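Home Borrow Repairs Care FAQ Opening times Contact

Care and storage: frequently asked questions

Last updated: June

These are the questions we get most often at the Memari puppet library in Ircombe, from families, schools and playgroups. They cover the knitted and fuzzy puppets and the trays and tables that go with them. For felt or wooden-headed puppets see the Repairs page.

How long can I keep a puppet?

Three weeks for families and a full half term for schools. You can renew once at the desk or by phone, provided no one else has asked for it. Each puppet has a number on a tape inside the cuff, and that number is what we need when you ring.

Should I wash it before I bring it back?

Please don't. We wash everything ourselves between loans. If something has been spilt on it, blot it with a dry cloth and tell us what the spill was when you return it. Milk and poster paint need different treatment and we can't always tell them apart once they have dried.

I have knitted puppets of my own. How do you wash yours?

By hand, in a washing-up bowl, with water at 30 degrees and a small squirt of wool wash. Push the puppet under and leave it for 12 minutes. Don't rub it. Rinse twice in water of the same temperature, roll it in a towel and press on the towel to get the water out. Wringing pulls the neck long and it doesn't go back.

Dry it flat, away from a radiator. Turn it over after a few hours. The cuff takes longest, especially if it has a rolled edge or a second layer of knitting inside.

Can it go in the machine?

Some can. If the label says machine washable, put the puppet in a tied pillowcase on the wool cycle. If there is no label, wash it by hand. Never use the tumble dryer for anything with a fluffy surface.

How should puppets be stored between sessions?

In a shallow tray, one layer deep, somewhere dry. We stopped using deep boxes some time ago, as the ones at the bottom were always flattened and always the last to be chosen. A tray can be carried to the table and put down in front of the children, and everyone can see what is in it.
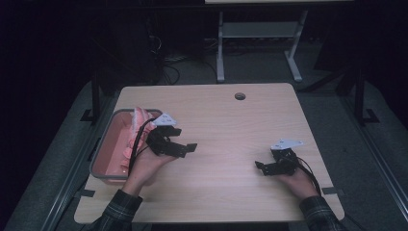
A tray also makes tidying up easier for small children. They can drop things in from the side without a lid to manage, and you can check at a glance before you leave the room. Pink and pale items go in their own tray if you have one to spare. The darker yarns shed, and blue fluff on pink knitting is slow work to pick off.

Do you lend trays as well?

Yes, up to four at a time. Plastic ones only. Wipe them with a damp cloth before you bring them back and make sure they are dry before anything knitted goes in.

What sort of table is best for a puppet session?

Any steady table with a smooth top. Fuzzy yarn catches on rough edges, so run your hand over the surface first and round the corners too. Rounded corners are kinder to the puppets and to the children. If the table has a cable hole in it, keep small loose pieces away from that part. We have crawled about after a good many dropped eyes.

The tables we use at the library are the Hurkis ones, which can be booked with the room. The room holds 16 seated and the booking includes setting up time.

What can I clean the table with?

A barely damp cloth and then a dry one. We don't use spray polish on any surface where puppets are laid out. It gets into the yarn and makes it sticky, and the smell stays for weeks. For glue, let it dry and lift it with a plastic scraper, working along the grain. Masking tape is fine for marking places as long as it comes off the same day.

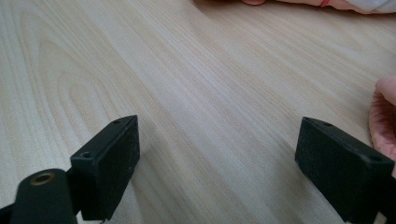
Ircombe, June

Room bookings for next term are now open. Schools that had a regular slot this year will be offered the same one first. Please reply by the end of the month, after that we go down the waiting list in order. Morning sessions now begin at 9.30 and the room must be clear by noon, with the tables wiped and the chairs stacked by the wall.

The charge for the room hasn't changed. Puppet loans are still free to members.

An eye has come loose. What should I do?

Stop using the puppet with children under three straight away and keep the eye in an envelope. Bring both back to us. Please don't glue it on yourself, even as a stopgap. Most household glues go hard in the yarn and then we have to cut out a patch before we can fix anything. We use a small amount of fabric glue on a felt backing, and stitch the backing down all the way round.

Googly eyes are never suitable for the under-threes, however well they are attached. If you are borrowing for a baby group, ask for the puppets with embroidered eyes. There are 37 of these in the collection, and a list is kept at the desk.

The fluff has gone flat and matted. Can it be saved?

Usually. Let the puppet dry fully, put your hand inside and brush the outside with a soft baby brush, lightly, in one direction. Go carefully round the fingers or ears, wherever pieces are joined on, as that is where the stitches are under most strain. The neck and the lower sleeve mat first – they get all the handling – and they may never look quite like the top. This doesn't affect how the puppet works.

Can I buy the yarn to make one?

We buy ours from Hodžić and usually keep a few part-used balls at the desk, sold by weight. Light blue and salmon go quickly. Ask for the brushed kind if you want a fuzzy finish. The smooth kind is easier to knit with and would be our choice for a first attempt.
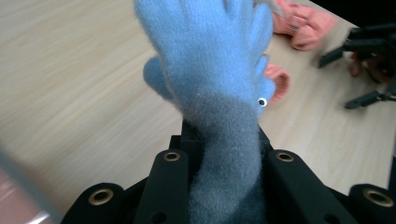

Teodora Ristić: I made two with the brushed yarn last winter and would add one thing to the answer on buying it. Hold it double for the sleeve. My first was knitted single all the way down and it sagged as soon as my daughter put her arm in it. The second is still going strong. I also went down a needle size for the cuff, and it grips the wrist much better. Unpicking is horrible with this yarn so count your stitches before you join the thumb.

Thanks, we have added the double strand to the pattern sheet. The sheet is free and there are copies by the door, or we can post one if you send a stamped envelope.

Can I donate puppets I no longer need?

Yes, if they are clean and complete. We can't take anything with a battery or a sound box in it. Leave them at the desk during opening hours. Bags left outside get wet, and – on one occasion – taken by a dog.

Borrow Repairs Contact Back to top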